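Laboratory Notebook -- Household Tasks Group, Omport
Entry date: 2025-12-28
Recorded by: Tímea Vörös
Subject: Shelf and jar task, status review

This entry records the position of the shelf and jar task at the close of the present phase. It is intended for my own reference and for colleagues who will plan the next phase. The question under review is the one put to the group in July: whether a machine can be relied on to put away kitchen jars on a small two-level rack, with no person standing by.

Work at the table, hand-held grippers and black rack:

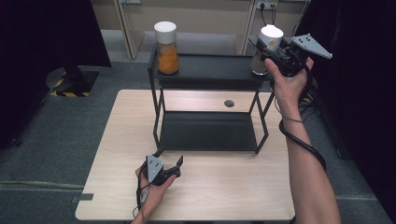
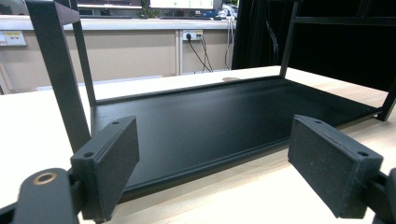
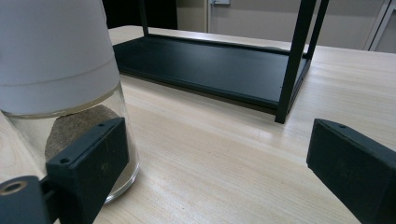 The task definition is unchanged from the previous entry. A jar is taken from the tabletop, placed on the upper or lower level as instructed, and released. The return task is the same in reverse. A trial is counted as complete when the jar stands upright, wholly on the shelf, and the fingers have been withdrawn without moving it again. Trials in which the jar is placed and then nudged on withdrawal are recorded as failures. Colleagues at Rácz have asked that these be counted separately, and from the next phase they will be.

The demonstration set now holds 2,267 recordings. Of these, 867 concern the lower level. The imbalance was not planned. Placing on the upper level is quicker for the operator, and sessions that ran short of time tended to be completed there. I recommend that the next block of recordings be given to the lower level alone until the two are closer.

Results with the trained policy, Vivlow arm, last full evaluation:

Upper level, place: satisfactory. The arm approaches from the side, sets the jar down and opens cleanly in most trials. Remaining failures are nearly all releases made slightly too high.

Upper level, return: satisfactory, but slow. The arm pauses before closing, sometimes for 13 seconds or more. A person would have finished the whole rack in that time.

Lower level, place: poor. The upper shelf hides part of the approach and the legs leave limited clearance for the fingers. The arm either touches a leg and stops, or comes in at a low angle and pushes the jar along the tray. Seven consecutive trials were abandoned on the final afternoon, and I ended the session at that point.

Lower level, return: not evaluated. It did not seem a sound use of the remaining time.

Two observations on method. First, operators differ in how they hold the jar. Some grasp at the lid and some at the body. A lid grasp gives better clearance from the shelf, but it depends on the lid being tight, and in a household that cannot be assumed. I have asked that body grasps be used wherever the space allows. The older recordings will be kept and labeled by grasp type, which is tedious work but can be done in short sittings.

Second, clear containers remain harder than opaque ones. The policy does better when the contents reach high up the wall. With little inside, it appears to aim for the contents and closes too low. This is my reading of the logs and has not been tested. A proper test would use the same container at several fill levels, with the rack in a fixed position.

On the general question, my assessment is as follows. The upper level could be shown to a visitor with a person nearby. The lower level could not. Neither is ready for a kitchen, where the rack will be against a wall, the jars will vary in size and someone will have left a spoon in the way. The Rarine report on shop-floor shelving reached a more favorable view, but the bins in that study were opaque, identical and approached from an open side. I do not consider the two results comparable, and I would ask colleagues not to cite them together in the proposal.

It should also be noted that the human operators complete the lower level through the same type of fingers -- and without great difficulty after some practice. The finger geometry is therefore unlikely to be the main obstacle. I would look first at what the cameras can see during the last part of the approach, and at how few recordings show a recovery after contact with a leg. Operators have been discarding those attempts as spoiled. They should be kept.

Actions for the next phase:

Record lower level only, body grasp preferred, contact and recovery retained.
Label existing recordings by grasp type.
Prepare the fill-level test and circulate the protocol before any trials are run.
Separate the withdrawal failures in the results sheet, as requested by Rácz.
Check the finger pads for wear before the first session and replace in pairs.

The evaluation logs are in the shared directory under the task name. The notes from the final afternoon are still on paper and will be entered when the lab reopens.

T. V.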